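Mellstead Refurbished Desktop Tower

Office towers taken back from business leases, cleaned, tested and rebuilt to order. Each one comes with a graphics card fitted in an expansion slot and has a 3,000 hour limit on drive use. Delivery is free on orders over £700.
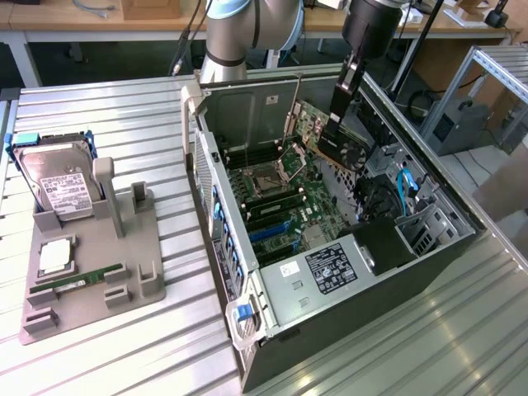
Tower with side panel off, graphics card above its slot.

Drive-release tabs on the chassis are blue. The power supply is mounted inside the case and keeps its original label. Keyboard, mouse and screen are sold separately. Warranty: 3 years, parts and labour. Trade orders: ask for Kenna Gillies.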